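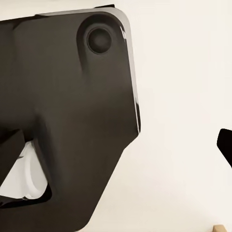 Unddale Marsh Boardwalk and Field Station
Monthly safety checklist with comments – November

Inspected by: Kieran Dawber, with Trinidad Bravo on the north loop
Start: 7:40 a.m., low water
Next inspection: first Monday of the month

Ratings: OK / Watch / Repair / Closed

1. Boardwalk, main section (gate to Collell overlook)

1.1 Deck boards – Watch
Two boards near the second bench have lifted at the east end. Screwed down for now. They will need replacing before the spring bird walks.

1.2 Handrails – OK
Pushed and pulled at each post. No movement.

1.3 Non-slip strips – Repair
Strips are worn through on the ramp by the gate. Kieran has 40 feet of new strip in the shed, enough for the ramp but not the overlook steps.

1.4 Posts and footings – OK
Mud line is a little lower than last month on the channel side. No scour holes found. Keep probing here after every big tide.

1.5 Load sign at overlook – OK
Legible. Limit is still 2000 pounds for the platform.

2. Field station

2.1 Exits and walkways – OK
Both doors open freely from inside.

2.2 Smoke alarm – OK
Tested, battery changed.

2.3 Walls and trim – OK
No damp or staining reported by station users this month.
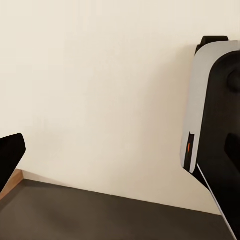
Cream-colored wall and dark surface.

2.4 First aid kit – Repair
Eye wash is out of date. Tick remover missing again. Oda Engström to reorder both and put the spare kit out in the meantime.

2.5 Fire extinguisher – OK
Gauge in the green, pin and tag in place. Tag number 68.

2.6 Electrical cords and small appliances – Watch
Cords checked along their full length. One power strip had a second strip plugged into it, which is not allowed, and the second one has been removed. Please do not bring it back.
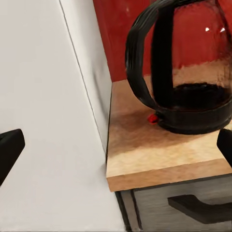
Anyone running a heater at the station should plug it straight into the wall outlet and turn it off when leaving for the marsh, even for a short trip.

2.7 Chemical storage – OK
Herbicide for the reed plots is locked up. Log matches what is on the shelf. Hipólito Henríquez holds the key.

3. North loop and Retamal Creek

3.1 Trail surface – Watch
Soft for a long stretch past marker 873. Passable in boots. Trinidad suggests wood chips; Kieran would like to wait until the ground firms up, as the last load washed into the creek.

3.2 Footbridge – Closed
One stringer is cracked at the north bank. Chain and sign are up at both ends. Dardo Alarcón will get a price for the lumber. Do not step over the chain to read the water gauge – use the one at the overlook.

3.3 Overhanging limbs – Repair
Dead willow limb over the trail before the bridge. Taped off on both sides.

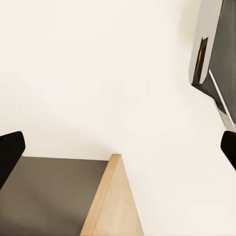 4. Boats and water gear

4.1 Life jackets – Watch
One adult jacket has a broken buckle. Pulled and tagged. The rest are fine, but they were hung up muddy and should be rinsed.

4.2 Canoes – OK
Hulls sound. Bow line on the green canoe replaced.

4.3 Work skiff – Repair
Bilge pump runs but the float switch sticks. Switch on by hand until the new part comes from Flunach.

4.4 Throw bags – OK
Both unpacked, looked over and repacked.

5. Carried over from last month

Gate latch: fixed.
Overlook steps, non-slip strip: still open, see 1.3.
Parking lot pothole: still open. Dardo has asked the county twice.

Comments on this sheet go to Oda by Monday.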